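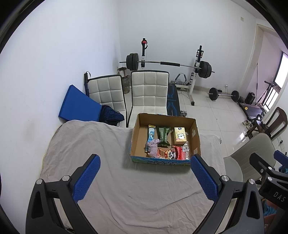 Packing station, hand-held gripper, open box. Visitor afternoon, Plitdale.

Provero Members' Forum > Events and Visits > Plitdale open day: comments invited

k_hoxha (moderator)
Posted January 12, 2023
The Plitdale open day was attended by 28 visitors. Members who were present are asked to record their observations in this thread. Please confine remarks to the demonstration itself. Questions on travel reimbursement should be sent to the office.

r.pietrzak
I attended the second session. The packing task was well chosen, as the goods differed in size and wrapping and the box had clear plastic in it, a material that gives many grippers difficulty. I would have preferred a printed schedule. My group waited 14 minutes in the hallway before being admitted.

Timmermans_K
I must disagree with Mr. Pietrzak on the choice of task. Snack packages are light and forgiving. A member considering this equipment for a warehouse learns little from them. At the Nedeljković visit last March, we were shown filled cartons and were given the weights in writing.

pranab_k
With respect to Ms. Timmermans, light goods are the harder case for our firm. A thin paper cup can be crushed by a grip that a filled carton would tolerate. The item of most interest to me was the instant-noodle cup, held at a slant between the two pads with its barcode in view. I asked the presenter whether grip force was recorded and was told that it was not.

Timmermans_K
That answer supports my concern. Without a force reading, members are left to judge by eye.

pranab_k
I accept the point about the reading. I do not accept that the task was therefore too easy.
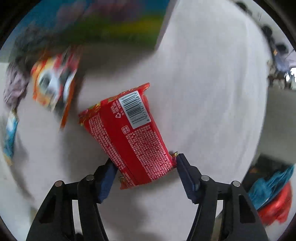
Re: Finger pads and replacement parts

z_rind
I wish to raise a separate matter. The pads on the grippers are textured and angled toward each other, and I was told they are replaced after 80 hours of use. Can any member confirm whether Bisa supplies them individually or only in sets of 10?

r.pietrzak
Sets only, according to the price sheet I was given. I can forward a copy to Ms. Rind upon request.

z_rind
Thank you. Please send it to my forum inbox.

k_hoxha (moderator)
The request for force readings has been passed to the organizers, along with the comment on scheduling. Members who wish to propose heavier goods for the next visit should reply below with the item and its weight.

Timmermans_K
I propose canned goods, full case. I will post the weight when I have it.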